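4.2 Summer bedding and the use of woven mats

We turn now to the question that first drew us to the Orthorpe households, namely what people sleep on when the nights are too warm for a quilt. It is a humble subject, and we are aware that a good many readers will have come to this paper for the material on heating and draughts in Section 3, but we hope they will stay with us a little longer. Bedding is the part of the home that touches the body for a third of the day, and it has had rather less attention from people who study comfort than walls and windows have.

The interviews in this part of the study were held in May, when most households were in the middle of changing over from winter to summer bedding. We asked each household to talk us through the change in their own words, and we tried not to hurry them. Of the 20 households that agreed to take part, 19 completed both visits, and we are very grateful to all of them for their patience and, in several cases, for a generous quantity of tea.

What struck us early on was how strongly people felt about woven mats. Those who had grown up with them spoke of the smell of a new one, and of the faint pattern it leaves on the arm after an afternoon nap, with real affection. Those who had married into the habit, or picked it up from a neighbour, tended to talk about it in more practical terms – it was easy to wipe, it rolled up behind the wardrobe, it meant one less sheet in the wash. Both groups agreed that a mat feels cooler than cotton for the first half hour or so, and both were less sure about the rest of the night.

A second theme, and one we had not planned for, was the number of other things that happen on a bed during the day. In the older terraces at Nulley the bedroom is small and there is seldom space for a table, so the bed becomes the place where clothes are sorted, parcels are opened and homework is spread out. A firm, flat mat suits this very well. One participant told us that she would not dream of folding trousers on a quilt, where they sink and crease, but was perfectly happy to do so on the mat, and we heard much the same from others once we knew to ask (Figure 7).
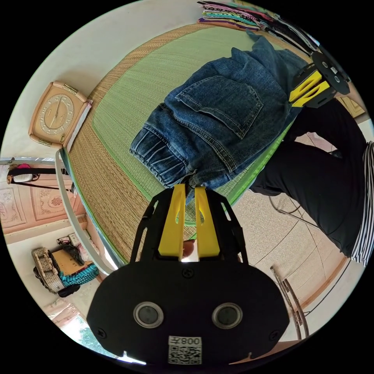
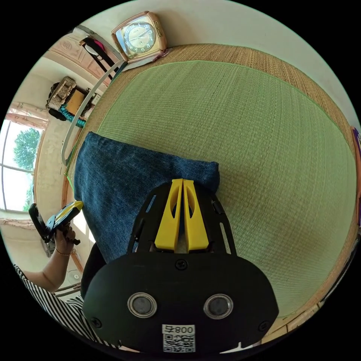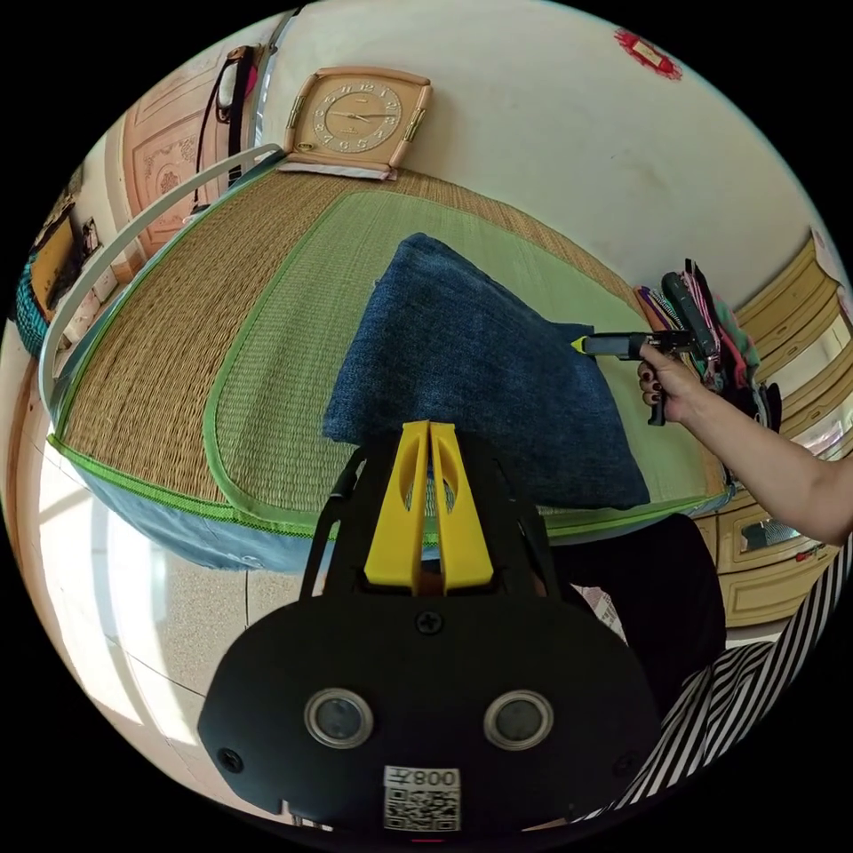 Figure 7. Woven mat with a tan border and a light green centre. Denim is folded on the mat in the first two views.

This daytime use matters for our argument. In the Plaria comfort scale, which we used throughout the study, bedding is scored only for sleep, on a range that runs up to 80. A mat that earns a middling score at night may still be well loved by its owner for reasons the scale never asks about. We noticed this most clearly at the second visit, when people who had given their mats quite modest marks were nonetheless puzzled that we should think they might give them up.

Arumugam, the housing scheme at the southern end of the town, offered a useful comparison. The flats there are newer and the bedrooms a good deal larger, and only 2 of the households we visited kept a mat on the bed through the day. The others put theirs down in the evening and lifted it again in the morning, and they described it much as one might describe a summer blanket – a thing for a season and a purpose. We would be cautious about making too much of this, as the flats also have better shade and a through breeze, and we have no way of separating the one from the other.

Care of the mats varied a great deal. Most people wiped them with a damp cloth and dried them by an open window, and a few kept them out of strong sun, which they said made the weave brittle. Storage over winter was a common worry, particularly in homes with damp cupboards, and we return to it in Section 5.

Orthorpe Home Comfort Study | Contact the authors | © All rights reserved | Back to top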